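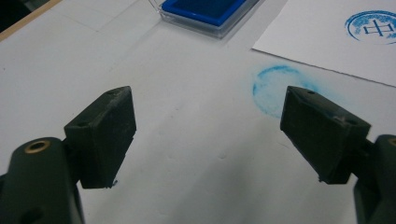 April, written up 4.40 pm
Sewwandi Bhuiyan

Gorora open day, Kullport. Went with Selvaraj. Hưng was meant to come and didn't, so some of this is for him, especially the bit about the fingers.

Short version: nice building, decent people, and I came home with less to copy than I wanted. The stamping station was the only thing on the floor I'd have paid the train fare for.

Order of the day was a talk, a walk round, then hands-on. The talk was by Melaniia Sydorenko and was better than the slides. She said 193 demonstrations for the stamping task, all by hand with the hand-held tool, and that the arm then runs from what it learnt off those. Selvaraj asked how many people had done the 193. She said two. I wrote that down and underlined it. Two people who stand at the same table all week will stamp in the same way, and a policy that has only ever watched those two is going to look very tidy until somebody moves the pad. I'd like to have seen it with the pad turned ninety degrees, or the sheet further back. I asked. "After lunch" was the answer, and after lunch the arm was being used for something with cups.

So we never saw the arm stamp. I want that clear in case Selvaraj tells it differently. We saw a video of the arm stamping, sped up (the speed was in the corner of the video, very small, and it was more than they'd said in the talk). What we saw with our own eyes was people stamping with the hand tool.

Stamping station, notes made at the table:

White top, light wooden edge. Blue pad in a clear plastic case, towards the back. Paper to the right of it, lying at an angle. The print on the paper is a ring with a character-like mark in it, a sort of boxed cross. Patchy. It isn't a bad print by hand standards, I've had worse on parcels, but the ink is mottled and if that's what goes into the training set as a good one then I'd want to know who decided it was good and against what. Habibur Weerakoon was running the station and said they score by eye, pass or fail. No in-between. I asked whether a mottled ring with all its outline is a pass and he said yes, "if you can read it". I can't read it, but that's me.

There is also a stamp mark on the table itself. Much paler than the one on the paper, smudgy in the middle, rim broken in places, with a bit of a blue haze round it. I asked Habibur and he said it was from "before". Before what I didn't get. Nobody had wiped it, or it doesn't wipe. My worry is a dull one: if that mark has been on the table through a good part of the collection then it is in the camera's view in all of those, in the same place, and a network is quite capable of using it as a landmark. We had exactly this on Drotaseck with the strip of tape, and lost most of a month before Hưng pulled the tape up and the success rate fell over. I told Habibur the tape story. He was polite. I don't think he'll cover the mark.

For our own table: check what's on it. Wipe it or photograph it before every session, and write down which.

The fingers (Hưng, this is yours):

Dark green, chunky pads, flat faces that lean in towards each other. Matte. Both have small screw holes in the top and there's a brass-coloured ring set into the arm behind the left pad, and what looks like another on the right. I took the rings for bushings. Habibur calls the whole tool the Matubbar, after whoever drew it up, I think.

Faces are scuffed, and there's dust and white scuffing along the top edges on the right-hand one. The left pad has a rough little lump on its bottom edge, chipped or badly moulded, couldn't tell which and didn't like to pick at it with the owner standing there. It's at the bottom edge so may never touch anything. But flat matte faces against a stamp handle is the thing I'd have questions about. If the handle is round you've got a line of contact on each side and nothing to stop it tipping. I had a go and the stamp rocked on me both times when I pressed. Could be my technique. Selvaraj did it without any rocking and was unbearable on the way to the canteen.

What I couldn't find out was whether the pads on the arm are the same pads, same wear. Melaniia said "same design". That isn't the same thing, and she knows it, she said so herself when pushed. New pads on the arm and scuffed pads on the hand tool would give you a different grip and a different picture. Nobody keeps a log of when they are changed. We don't either, to be fair. Starting one.

My go at it, since I was asked to write it up properly:

Pick up stamp, bring over pad, press, lift, bring over paper, press, lift, put down. Eight things and I did them as about three, which Habibur stopped me for. He wants a pause above the paper. He said without the pause the prints come out smeared. I believe him about the smearing. I don't know that the pause is what cures it, it might simply make people slow down altogether. They haven't tried it the other way. Asked if they'd kept my two attempts in with the rest and he said no, visitors' ones get thrown away. Good, but then the 193 is also 193 after throwing some away, and I'd like the number before. He said he'd look it up.

The thing I did like: you can feel the pad. Pressing into ink through the tool you do get some sense of it giving, more than I expected, and you ease off without thinking. Of course none of that ends up in the recording. It's pictures and finger opening and where the tool is. So the person doing it is using information the arm will never be given, and this task seems to me nearly all pressing. I said this to Melaniia over the sandwiches and she said people said the same about wiping tables, and that worked. I said wiping is forgiving. She said come back in the autumn. Fair enough.

Other stations, quickly, none of them ours:
Cups: fine, looked slow.
Folding: had stopped when we got there, somebody underneath the table with a torch.
Drawer: good, repeatable, same drawer every time.

Questions I sent to Melaniia on the train, copied here so I can chase them:

1. How many demonstrations were collected before the failures and visitors came out?
2. Has the table mark been there throughout?
3. Success on a pad position the two demonstrators never used.
4. Are the arm's pads worn or new?
5. Could we have ten unsorted clips. Any ten.

If she answers 1 and 5 I'll take the rest on trust for now.

To do, ours: pad log (me). Table photo before each session (whoever's on). Hưng to look at whether a shallow groove down the face would hold a round handle without spoiling the flat grip for everything else. Selvaraj wants to order a stamp and a pad and try it here. I've said yes so long as he runs it on paper in two places from the start and gets at least one other person to do half.

Train home was late. Receipts are in the envelope.

5.15 pm, addition. Melaniia has replied to 5 already: yes, ten clips, she's asking which folder. Nothing on 1.

Drotaseck workshop notebook | Corrections to Sewwandi Bhuiyan | © Drotaseck | Back to top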